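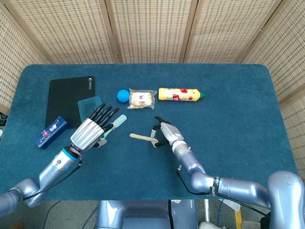 A reviewer of our Masanja report objected that cluttered tabletops add noise to a policy evaluation, and that 70 trials on a bare surface would have given a cleaner number. I disagree, though the objection has some merit. A bare surface does reduce variance between runs. It also removes most of what a bimanual policy has to solve.

We trained on 1,260 teleoperated demonstrations and tested on 16 table layouts, 14 of them absent from training. A transparent lid on a dark mat, a crinkled snack bag and a toothbrush fail in different ways: the first in depth, the second in contact, the third in grasp pose. Averaging them into one success rate hides this, and the Desetti and Windum baselines both report only the average.

My position is that results should be listed per object and per hand, with the layout published - including the layouts where the policy did badly. Variance between layouts is a finding. If a method ranks first on a bare table and third on a crowded one, readers should be given both rankings.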